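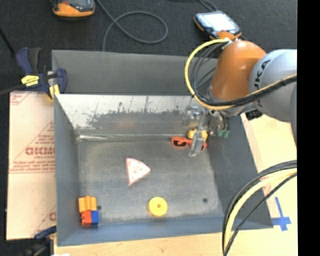
How to walk a butterfly transect

Updated 2021-10-21

A transect is a fixed route walked at regular intervals, with butterflies counted inside a set distance. The counts can be compared between years only if the method stays the same.

Choosing the route

Pick a path you can reach all season. The Plernbridge route is 382 meters long and follows a hedge, a hay meadow and the edge of a pond. Split the route into sections wherever the habitat changes. Plernbridge has 4. Mark each boundary with a fixed feature such as a gatepost - a flowering plant will be gone in a month.

Walking and counting

1. Record temperature, cloud cover and wind before you start.
2. Walk at a slow, even pace. Do not stop except to identify or write.
3. Count butterflies up to 2.5 meters to each side and 5 meters ahead.
4. Ignore anything behind you.
5. Start a new column at each section boundary.

If a species is uncertain, net it or enter it at group level, for example "small white or green-veined white."

Entering the data

Use one row per species per section. Enter zero for a section walked with no sightings, and leave the cell blank for a section not walked. On the Kartha form, the section code goes before the species name. June sheets often run to a second page - number both.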